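The thermos years

Soledad Iglesias drank her coffee from the same flask for most of her working life, on the early ferry out of Stonthorpe, standing up. Never sat. The seats were wet, she says, and anyway the talk was at the rail.

I went down in July to ride it with her. Bad month for it. Dark, sleet coming in sideways, the whole lower deck smelling of diesel and toast. The boat leaves at 5:40 and if you're on the ramp at 5:41 you can wave to it.

There used to be 400 people on that sailing. Cannery mostly, some nurses, the school crowd on the later one. Now you could fit the lot in the tea room and have chairs left over. The cannery went, then the bank, then the second boat. The town on the far side is down to 2,805 on the sign, and the sign is old.

But the ones who still cross have kept the habits. You bring your own hot drink. You don't take the spot by the heater unless you've got a kid with you. You share whatever's in the tin. Jacinto Olvera brings almond biscuits his sister makes, hard as roof tile, and everybody takes one and everybody dunks.

"My father took soup," he says. "Soup at that hour. He'd get off smelling like a leek."

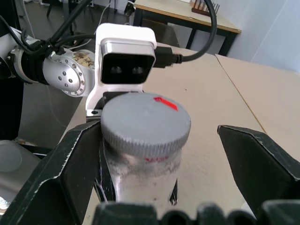 Why does anyone still catch the 5:40 when there's a bridge?

Because the bridge is 50 minutes the long way round and the boat is 25, and on the boat you can close your eyes. Petrol comes into it too. Nerea Gallardo did the drive for one winter, hit a wallaby, and was back at the ramp the next week.

She's the youngest regular by a fair bit. Works the front desk at a dental clinic, does her makeup in the window of the crew door as the light there is better. She told me she was scared of the older women for the first month. Then Purificación Ortuño handed her half a sandwich without a word and that was that, she was in.

Purificación doesn't work anymore. Retired two years back. Still gets on, most mornings, goes over, buys a paper, comes home on the 7:10. I asked her about it and she looked at me like I was a bit slow. "What would I do, lie there?"

There's talk of cutting the early run, theres always talk. A notice went up by the ticket window in autumn asking for comments and got 462 of them, a good few more than anyone had guessed, some from people who moved away years ago. One was just a drawing of the boat. Decision's due before the summer timetable.

Meantime it goes. I stood at the rail with Soledad and lasted maybe ten minutes before I went in to find the heater, which had a kid at it. She stayed out. Lights coming up on the other side, the deckhand already with the rope over his sholder, and Jacinto going round with the tin again - last two, he said, who wants them.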